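Student project thread, part 2. For the new followers: we are six students at Fovasthorpe and we try to teach a machine to fold clothes. Our team is called Zerkik. Please do not ask what it means, Sem chose it.

The rule of our teacher, Mr. Vermeulen, is simple: first a person shows the task many times with the hand-held gripper, then the arm may try. Our goal is 3,000 demonstrations before the end of September.

This week is knitwear. T-shirts were easy for us. A thick cable-knit sweater is another story – the fingers must go in low, or they take only a bit of wool and the sleeve stays where it is.
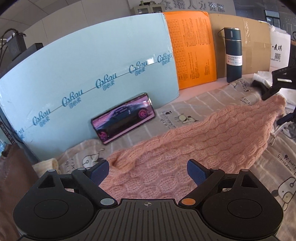
How long does one demonstration take? Most are under a minute, but a sweater that is badly twisted can need much more.

Martim keeps the list of bad recordings. We do not delete them at once. We write the reason next to each one: too fast, fabric slipped, hand in view. After 2,000 recordings the list became quite useful for teaching new members.

A small thing I learned: open the fingers fully before you go down. I used to open them on the way, and then my first grip was almost always too high.

Next week we start with socks. Willy already says they are worse than sweaters. I will post the first results on Thursday, if the training is finished.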